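Lahtinen Adds Trays and Open Bins to Its Tabletop Storage Line

PLIMILITZ, March – Lahtinen, a maker of household storage goods, will begin selling its Unis trays and Vindus bins this month through its own shop and by mail order. The two lines are meant for sorting small items at a kitchen or craft table.

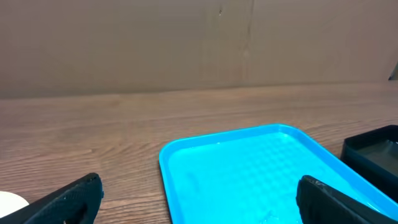

Both lines were tried out in 67 homes before the final sizes were set. Families asked for pieces that could stay out on the table between meals, and for corners that are easy to wipe.

The first run is limited to 400 sets. Each set holds 2 pieces, one tray and one bin, and either can be bought alone.
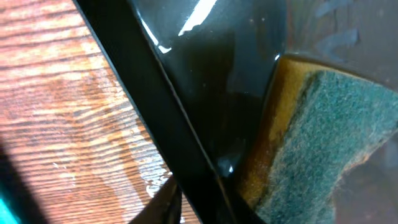
Care is simple. Wash each piece by hand in warm water with mild soap and dry it with a soft cloth. A glossy black surface shows pale specks easily, so Lahtinen suggests a quick wipe before putting dark pieces out on a varnished wooden table. Scouring pads should not be used.

Orders open at 9 a.m. at the Plimilitz shop. Store buyers may request a price list at the front desk.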